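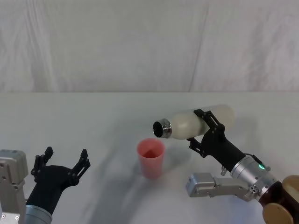

Fudton Tabletop Gallery: Cups, Bottles and Pouring
Posted Saturday, March 23, 2019

This page belongs to the drinkware section of the Fudton gallery. The section covers small vessels on a white surface, with an emphasis on translucent plastics and the relationship between a pouring vessel and a receiving one. Captions are kept to a line or two. Notes on surface, backdrop, light and colour follow, for readers setting up something similar at home or in a school art room.

Caption
Pink plastic cup, tapered, upright and empty. White bottle with a ridged metallic neck, tilted with its mouth down toward the cup.
Surface: matte white table. Backdrop: pale grey-white fabric, hung in loose folds.

Surface
Matte white is the standard surface for this section. Gloss white gives a mirrored base under every cup, and the reflection competes with the real rim when the picture is reduced to thumbnail size. A matte top holds a soft shadow and very little else.

Wipe the top with a barely damp microfibre cloth and leave it to dry fully. Paper towel sheds lint, and lint shows at full size even when it can't be seen from standing height. Felt pads, coasters and place mats are kept out of the section so that the base of each vessel can be compared with the next.

Backdrop
Fabric, paper and painted board are all accepted. Fabric is the easiest to store and the hardest to keep flat. Folds are acceptable where they stay soft and run mostly vertical. A crease from the packet will usually relax after a night on the rail, or can be steamed from the back at low heat.

The back edge of the table is left visible in this section. A seamless sweep is used for the glassware pages, where a horizontal line seen through clear glass would bend and distract. With tinted plastic and opaque white it does no harm, and it gives a level to check against when straightening.

Light and shadow
Even light from a broad source suits translucent walls. A bare bulb puts a small hot spot on the curve of a bottle and a second, harsher one on any metal. Move the source back or put a diffuser in front of it before reducing the power.

Leave the cup its shadow. In the pink cup picture the shadow falls toward the lower left and stays soft, which is enough to seat the cup on a pale table. Retouching it out leaves the vessel floating.

Metal parts need separate attention. Ridged bands pick up the light along each ridge, and overexposed ridges merge into a single white patch. Expose for the neck, then lift the white plastic afterward if it has gone grey.

Colour
Pink translucent plastic shifts with depth. The wall of the cup reads as salmon pink; inside, through the open top, the tone is redder. Both should survive editing. A global saturation increase tends to flatten them into one colour.

Set white balance from the table and not from the bottle. Milky plastic often has a cast of its own, and correcting it to neutral will push the table off in the other direction. Check the cup last.

Arranging a cup and bottle
Keep clear space between the neck and the rim. At small sizes, contact between the two reads as a single shape.
A tilt slightly past horizontal shows the neck and the full length of the body together.
Place the cup a little off centre where the bottle occupies the other side.
Choose a camera height that shows into the cup. A side view at rim level hides the inner wall.
For wet pours, limit the liquid to 50 mL and put a tray under the table edge.

Care of plastic vessels
Scratches on tinted plastic show as pale lines under broad light. Wash by hand in lukewarm water with a plain dish soap, rinse, and air dry upside down on a rack. Dishwashers cloud some plastics within 12 cycles and others not at all; test a spare. Stack tapered cups with a sheet of tissue between them.

Narrow-necked bottles should be stored uncapped. Dry the metal parts by hand, as water marks along the ridges are tedious to retouch.

Submission format
Send the original file and one edited version, longest side uncropped. Up to 3 pictures per entry. State the surface, the backdrop and the type of light, in that order. Borders, watermarks and date stamps are removed before posting or the entry is returned. Captions are edited to match the house format and run to 2 lines at most.

Entries for the August page, Jugs and Basins, use the same rules with a larger surface. Dark backdrops are accepted for that page only.

Related pages
Vanard: stoneware on linen
Nultora: clear glass, seamless backdrop
Chuensuk: lidded containers and tins
Fudton: cups, bottles and pouring (this page)

Pictures may be printed for classroom use at any size. For reproduction elsewhere, use the request form on the main gallery page and quote the section title.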